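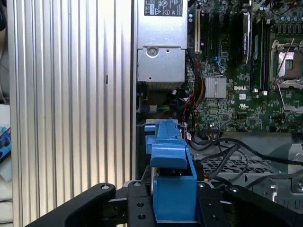 The claim I was asked to check is that the teardown arm drops parts because the grip force setting is too low. I don't buy it, and I'd like the ticket to say so before anyone raises the number again. The blue plastic piece out of the Dell tower is the part everyone complains about, and there it is upright between the fingers with the power supply, the board and the wire bundle all still in the case behind it. It has a tall upright spine and a base that gets wider toward the bottom. Grip it at the wrong height and I would expect it to tip at any force you like.

Ticket: Gripper loses parts during PC teardown task
Project: Zarport, student team, disassembly challenge
Opened by: Natanael Pimentel
Assigned to: Thaís Arruda
Status: open (was closed, reopened 28th February)
Priority: high, according to Natanael. Medium, according to me.

Original report (Natanael)
Arm picks the blue part, lifts, and somewhere on the way to the bin the part is gone. Happens maybe one time in four. Force was at 132, I set it to 200 and it was fine after that. Closing.

Reopened (Thaís)
"Fine after that" was 3 runs. If it fails one time in four, you can get 3 good runs in a row without changing anything. Please don't close tickets on 3 runs. I put the force back to 132 and did 20.

Result at 132: 15 held, 5 lost.
Result at 200: 14 held, 6 lost.

Same part, same case, same start position, same script. I don't read anything into the one extra loss at 200, and I would not have read anything into one fewer either.

Comment (Natanael)
The finger pads were probably dusty from the case. Did you wipe them?

Reply (Thaís)
Yes, before each set of 20. I also wiped them in December when dust was the explanation for a different problem, which turned out to be a loose plug.

Comment (Benedito Rocha)
Could be the camera offset. After we swapped the wrist bracket I never redid the calibration, I only typed in the old values. They looked close enough on the test block.

Reply (Thaís)
This is the first suggestion I can test. How close is close enough? The test block is a cube. A cube doesn't care where you grab it. Please post the old values and the date they were measured, if there is one.

Comment (Benedito)
No date. They were in the config when I joined.

Log, calibration check (Thaís)
1. Ran the calibration routine with the Fusar board, the one in the flat folder. The printed copy taped to the cabinet is curled, don't use it.
2. New height offset differs from the config by 3 mm. The sideways values barely moved.
3. Saved as a separate profile. The old one is still there as the default until this ticket is settled.
4. Force left at 132. Changed nothing else.
5. Ran 20 picks. 19 held, 1 lost.

Better than anything so far, and I still don't want to call it. The one that got away went during the turn over the case wall, well after the lift. Earlier losses were mixed and we didn't write down where each one happened, so I can't compare. That's on all of us, me included.

Comment (Natanael)
19 of 20 is solved. Can we merge?

Reply (Thaís)
It's 19 of 20 on one part in one case. The challenge rules give us a tower we haven't seen. I'd also like somebody other than me to run it, in case I'm placing the case more carefully now that I'm watching.

Comment (Miyuki Hosoda)
I can do a set after class. Question though: the script turns the wrist at full speed right after the lift. Has anyone tried it slower? The black cables curve across the bottom of the case not far behind that part, and I don't trust a fast turn next to loose cables.

Reply (Thaís)
Not tried. Please do your first 20 with the speed as it is so we have a fair comparison, then a second 20 with the turn slowed by half. Write down where each loss happens: lift, turn, travel or release. Don't touch the force.

Comment (Rosângela Prado, advisor)
Reading this from the top. Two requests. Nobody sets the force to 200 again on plastic parts without asking, we have a limited supply of them and I'd rather not glue tabs back on. And whoever wrote "fixed gripper" in the team's progress report, change it to "under test".

Comment (Natanael)
Changed the report. Still think the force matters a little.

Reply (Thaís)
It may. Open a separate ticket and bring 20 runs per setting.

Waiting on: Miyuki, two sets with the new profile. Benedito, a date field in the calibration config so we stop inheriting numbers.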